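Worktop (kitchen)

A worktop, also called a benchtop in Australia and a countertop in North America, is a raised, flat, horizontal surface fixed or placed at standing height for preparing food or doing other manual work. It is normally carried by cabinets, legs or wall brackets, and is finished to resist moisture, staining and moderate heat.

Terminology

The visible front face is the edge, and its shape is the edge profile. The part of the surface that projects past its support is the overhang. A strip fixed to the wall behind the surface is an upstand or, where taller, a splashback.
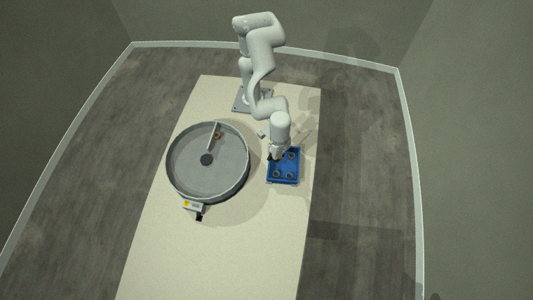

In domestic joinery the term is usually limited to surfaces more than 16 mm thick. Thinner sheets are treated as cladding and need a continuous substrate.

Materials

Solid timber can be sanded and re-oiled but moves across the grain with changes in humidity, so fixings are slotted to allow for it. Laminated particleboard is cheaper and lighter. Its weak point is the cut edge, where water causes swelling. Natural stone is hard and heat tolerant, although marble and other calcareous types are etched by acids. The Stiltex system, a cast resin sheet developed at Grerulthorpe, is joined with coloured adhesive and polished flush.

Edge profiles

A square edge is the simplest to machine and the most easily chipped. A pencil round has a small radius on the upper corner. A bullnose is rounded on both corners, and suits surfaces with a deep front edge. 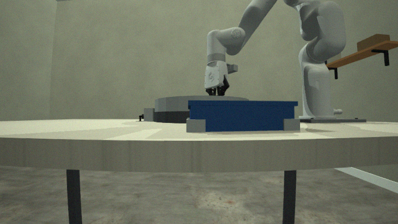

Pale tabletop with a thick, curved front edge.

Radiused edges shed spills more readily towards the floor. A drip groove cut in the underside, 10 mm back from the front, limits the flow of water to the cabinet below.

Dimensions

Heights of some 91 cm are common in fitted kitchens. The Vadmont range is supplied in blanks 1,980 mm long, which are cut and joined on site. Joints are placed clear of sinks and cooktops wherever the layout permits.

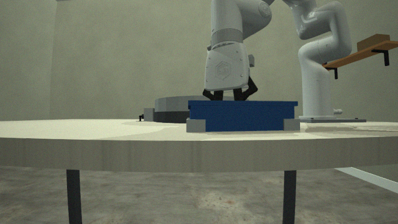

Care and maintenance

Routine cleaning is done with a damp cloth and neutral detergent. Scouring powders dull glossy finishes. Oiled timber is recoated when water no longer beads on the surface.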